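In Praise of the Mostly Empty Shelf

I want to make a case for the open shelf with nothing much on it. I have felt strongly about this for a couple of years now and my friends are tired of hearing it, so it goes here instead.

Every home magazine I pick up shows open shelving as a place to put things. Books by color, trailing plants, a brass giraffe. The shelf is treated like a stage and you are supposed to keep the cast coming. I did it that way for a long time. When we moved to the apartment on Lirkow Street I bought a big white unit, a Sestar, the tall one with the open cubbies, and I had every compartment full before the kitchen boxes were unpacked. It looked great for maybe two weeks. Then it looked like what it was, a wall of stuff that had to be lifted off, dusted under and put back, and I stopped seeing any of it. I could not have told you what was in the third cubby down if you had offered me money.

What changed my mind was painting the bedroom. That was in July, hot as anything, and I had to take everything off so the unit could be pulled away from the wall. When I pushed it back I was too tired to refill it. So it stood there bare for a night, and in the morning I sat up in bed and thought, well, look at that! The light came in sideways and every little compartment had its own shade of white. Some were almost blue. I had owned that shelf for ages and had never once looked at the shelf.

I didn't put anything back that day. The next day I set down an apple I'd been meaning to eat, and that apple was the best-looking thing in the apartment. I mean it. A red apple in a fruit bowl is one apple in a crowd, but a red apple by itself in a white cubby is practically a painting, and you can have it for lunch.

This is my whole theory of fruit, by the way. Fruit belongs all over the house, in ones and twos, where you'll walk past it. I eat far more of it this way. A pear by the bed gets eaten. Pears in the bottom drawer of the refrigerator turn to soup. (Yes, keep it out of direct sun, and yes, check for ants if you live on the ground floor.)

The other half of the system is a basket. People who write about tidying love big storage, lidded bins and things on wheels, and I think they have it backward. A big bin is where things go to be forgotten. What you want is a small basket with a handle that you can carry in one hand, and you want to do a lap with it. Mine is cheap plastic with holes in the sides and came from Nustia, the discount place next to the Castaño bakery, and I would save it from a fire. Once a day I walk it around the apartment and collect whatever has landed where it doesn't live – hair ties, a mug, receipts, one sock – and then I walk it around again and drop everything off. Because the basket is small, the lap is short. If it fills up before I get to the bedroom, I empty it and start over, which has happened exactly as often as we've had houseguests.

You need the handle. I've tried it with a box and you end up hugging the thing, with no hand free to pick anything up. 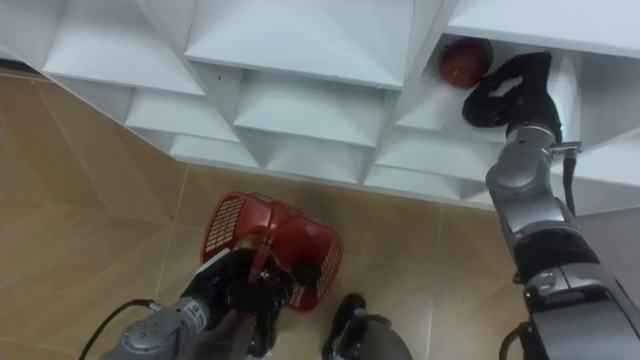
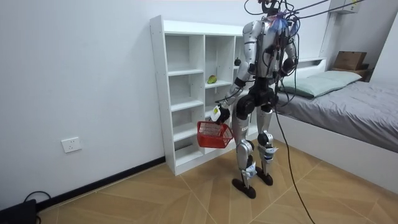

A white shelving unit with open cubbies, a round red fruit in one, and, in the second picture, a small red basket carried by its handle.

Now, the objections, and I have heard them all. The first is that a shelf with hardly anything on it is a waste of space and money. I did the arithmetic once on what our rent costs per square foot and I do understand the feeling. But a full shelf was costing me the same rent and giving me a chore. The second is that it looks as if you've just moved in or are just about to leave. Maybe so. I like both of those feelings. There's a lot of hope in a room on the first day.

The third objection is the serious one, and it's about where everything went. Some of it I gave away, and I won't pretend that was easy. I let go of about 600 books over one winter and I still go looking for two or three of them. The rest lives behind closed doors, in the hall closet, which is not a pretty sight. I'm not a minimalist. I own plenty. I just don't want to look at all of it from my pillow.

So if you have one of these units, try it on a single row first. Clear it completely and leave it alone for a week, long enough that you stop reaching to fill it. Then pick one thing you like the color of. Move it over a cubby every so often. My current one is a lemon, second row, left side, and it has been there since yesterday and I'm still pleased every time I come in.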